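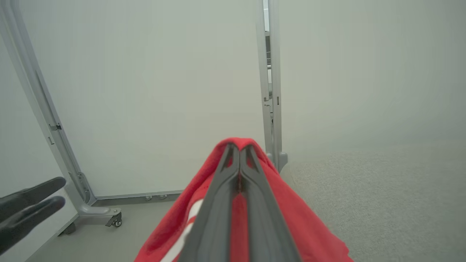
Issue 40, p. 4

Brukulum Swap Shelf: Your Questions

We get a lot of mail about the fabric swap, and we love it! Dorottya Illés and I sat down with the whole pile and picked the ones that keep coming back.

What can I bring?
Any clean, dry fabric bigger than a dinner napkin. Quilting cotton, linen, wool, old curtains, tablecloths, sheets, a jersey dress you never wore - all welcome. Last November somebody brought a full bolt of green corduroy and it was gone before the coffee was ready.

What can't I bring?
Foam, pillow stuffing, and anything that smells of smoke or mothballs. Please leave carpet samples at home too (we still have a box of them).

Do I have to wash it first?
Yes please. Wash it the way you'd wash the finished thing, so any shrinking happens at your house. If it's wool or silk and you'd rather not, pin a note on it saying so.

How do the tokens work?
One folded piece gets you one token, and one token gets you one piece. Anything over two yards counts double. Tokens never expire, so if you don't see something you love, hang on to them.

My red fabric bleeds. Can I still swap it?
Sure! Just label it. To check, rub a damp white cloth on a corner you don't mind testing. If color comes off, write "wash alone" on the tag. Rozália Erdős makes the most wonderful wall hangings out of bleeders and is always glad to see more.

I don't sew. Is there anything for me?
Tons. People take pieces for gift wrap, dog beds, puppet shows, rag rugs and Halloween. Andor Lakatos runs a hand-stitching table called Etska at every swap, and he'll have you hemming a square in half an hour.

Where do the leftovers go?
Good lengths go back in the bins for next time. Small scraps go to Cremilda Batista for her braided rug class. At the spring swap we had 84 pieces left over, and she took nearly all the small ones home on her bike.

Can I bring kids?
Please do. The button bin is theirs to dig through, but keep them clear of the cutting table, where the rotary cutters are out.

Is there parking?
There's a small lot behind the Csizmadia building and it fills up fast. The 117 bus stops across the street.

I have a question you didn't answer.
Drop a note in the box by the door, addressed to Guadalupe Camacho. I read every one of them, and I'll write back if you leave an address.

Page updated 2023-05-04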